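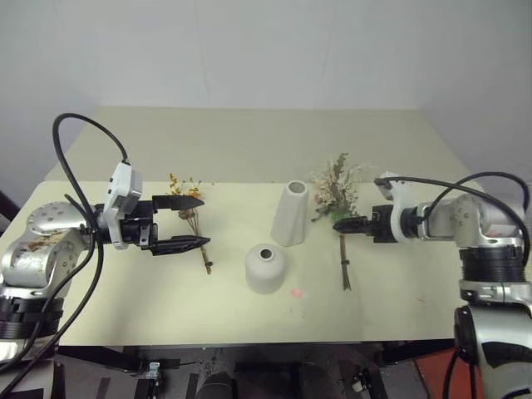
Mudei de casa em março e só agora acabei de tratar do jardim das traseiras. Quando digo jardim, falo de uma faixa de terra com 11 metros de comprimento, encostada ao muro do vizinho, onde o antigo dono deixou entulho e uma figueira meio morta.

Comecei pela terra. Mandei vir um saco grande de composto da Inel, uma loja pequena em Brekville que faz entregas se a encomenda passar de um certo valor. Chegou com dois dias de atraso e tive de o levar em baldes até lá atrás, porque o portão lateral não abre todo. Foram cerca de 36 viagens. No dia seguinte não me conseguia baixar.

Quanto às plantas, escolhi quase tudo para secar: estatice, perpétuas, lavanda e umas nigelas que gosto de apanhar já em cápsula. O Alvar Isaksson, que mora na rua de cima, deu-me sementes de sempre-vivas e avisou-me que as devia colher antes de abrirem por completo. Não liguei e metade desfez-se no cordel.

Seco tudo na despensa, de cabeça para baixo, em molhos pequenos. Os molhos grandes ganharam bolor no meio e foram para o lixo. Três semanas chegam para a estatice, a lavanda precisa de menos.

A figueira ficou. Cortei os ramos secos e deitou folhas novas em baixo, mas figos nem um.

Para o ano quero trocar a mangueira, que perde água na ligação à torneira, e semear mais perpétuas do lado do muro, onde o sol bate até tarde. As nigelas hão de nascer sozinhas, já há sementes por todo o lado.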